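Home / Bedroom / Covers and Protectors / Zudholm Bed Sheet (the Other Kind)

Zudholm Plastic Spread, Translucent Pink
Sold in packs of 2
In stock at the Kalinowski warehouse

People put things on beds. We used to sell a folding tray table meant to stop them, and most of those came back with a note saying the customer was using the bed. So we now carry a large sheet of pink plastic that goes between your bedspread and whatever you have decided to put on it.

The Zudholm spread is thin, see-through and extremely pink. You lay it over the bedspread, smooth it out as far as your patience goes, and set down the groceries, the seedlings, the half-finished jigsaw or the contents of the junk drawer. When you're done you pick up the corners and carry the crumbs to the trash.

It's see-through because a solid color made every bed look like it was about to be painted. With this one you can still tell you own a nice floral bedspread, though it will be a pinker bedspread for the duration.

It creases. It comes folded and it remembers being folded. An hour spread out in a warm room helps, and so does leaving it on the bed overnight if nobody needs to sleep there. Please don't iron it. We have a photo of what happens and we aren't going to post it.

Round fruit is the usual test, and the spread does well enough on a firm mattress. On a soft one everything rolls toward whoever sits down first. Plates help. So does a tray with a lip, set straight on the bedspread next to the sheet if you run out of pink.

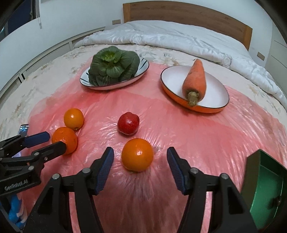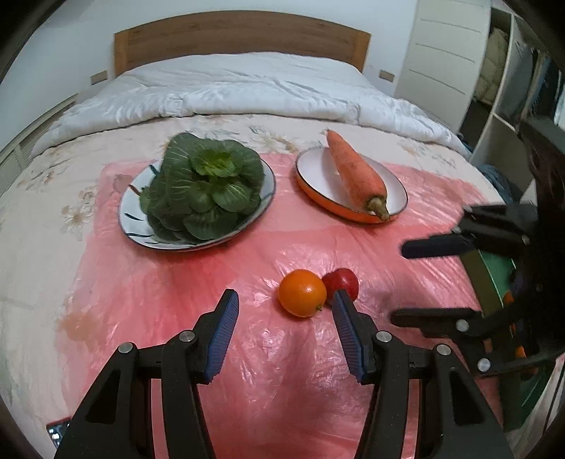
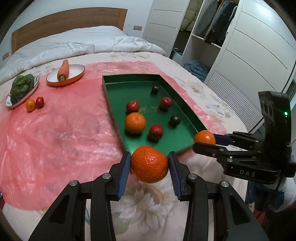
One customer wrote to say that the spread had done its job through an entire apple season, but that she wished it came in any other color, since her husband now refers to the guest room as the ham. We passed this along to Zudholm. Zudholm replied that pink is the color it comes in.

She also asked whether it could be cut down to fit a twin bed. It can. Use long scissors and do it on the floor, for reasons that will occur to you if you try it on the bed.

Details

Color: pink, translucent
Length: 7 feet
Width: 43 inches
Thickness: 200 microns
Edges: cut, no hem
Pack: 2 sheets, folded, in a paper sleeve
Care: wipe with a damp cloth and a little dish soap, hang over a shower rod to dry

Not included: bed, bedspread, comforter, plates, produce.

Which way up?

Either. One side is a little shinier. Zudholm says the shiny side should face up and we have never been able to find out why. If you're putting plates on it, try the duller side, where they slide less.

Will it protect a comforter?

If the comforter is under it. Most people shove theirs up against the headboard and cover only the middle of the bed, and that works fine for dry things. For anything that drips, take the comforter off the bed completely. A 43-inch sheet has limits, and a comforter has a way of creeping back down.

Can I sleep on it?

You can, loudly. It wasn't made for that, and it should be kept away from babies, small children and pets that chew. Masetti makes a quilted mattress pad that is meant for sleeping on, and we carry it two aisles over, so to speak, under Mattress Pads.

Can I use it under paint?

Yes, and it makes a decent drop cloth for small jobs. After that it's a drop cloth. Write something on the corner with a marker so it doesn't find its way back under the vegetables.

Does it go with a Fumalwood headboard?

We get this question more than you would think. It goes with a Fumalwood headboard the way a raincoat goes with a piano. It won't scratch it.

Shipping and returns

Orders leave the Kalinowski warehouse in a flat envelope. Unopened packs can come back any time before the end of November. Opened packs can come back too, if you can get both sheets into the original sleeve, and in our experience you can't. We will take them in a grocery bag.

Page updated August 9, 2021

Often bought with: Masetti quilted mattress pad, Zudholm corner clips (pack of 7), long scissors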